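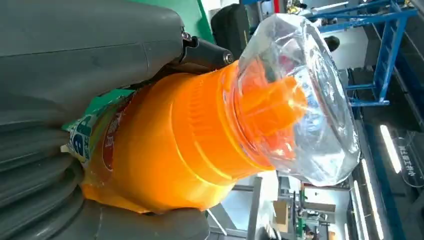 Friederike Buschmann wrote back on Tuesday to ask whether I'd downloaded the walking map before leaving the hotel, and which street it had dumped me in.

Yes to the first one, Friederike! All 200 MB of it, on the hotel wifi. The Kurus app was fine as far as the market, then the blue dot jumped across the river and sat there sulking while I kept walking (uphill, in that heat). Ticket is still 2407 if you need it.

Tried so far:
- closed and reopened the app, same thing
- turned location off and on, dot came back for six minutes, then off again 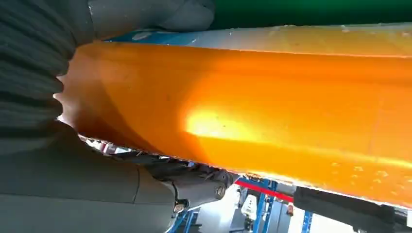

I also deleted the old Wiltari map, as your help page suggests, and that freed up loads of space but the dot still wanders. My friend's phone had us in the right lane all along, so it can't just be the narrow streets. Could you look at it before we move on to the coast?

Related tickets
Kurus: saved walks missing after update
Wiltari map won't open offline

Search tickets Go

Contact us | © Kurus | Back to top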